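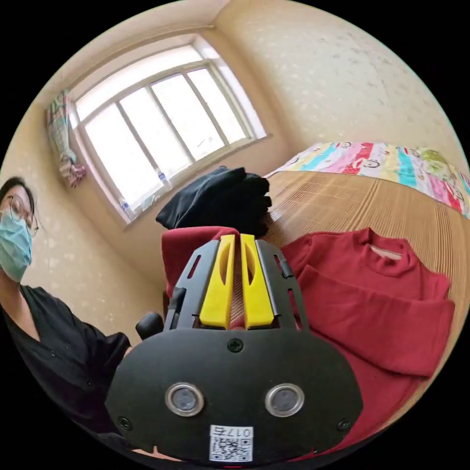

Red clothes and one black piece on the bamboo mat, mid-sort

What's the best way to fold a red mock-neck shirt with long sleeves?
Posted 2018-02-26 by Lisby

I love sorting clothes on the bed, the woven mat is such a great surface for it! But my mock-necks always end up with a squashed collar once they're in the drawer. Sleeves across the front or behind? And can the red ones stay in a pile with white stuff?

Greltivum
Behind! Lay it face down, bring both sides in, run the sleeves straight down the back, then fold up from the hem in 2 goes. The collar ends up on top with nothing pressing on it. I did my whole winter pile this way in November and it still looks wonderful.
80 people found this helpful

Wonero
Dry reds next to whites are fine in a drawer. Just don't wash them together the first few times, especially with a white lining in the neck. Cold water, inside out.

Đặng
i just roll mine lol. works great, fits more too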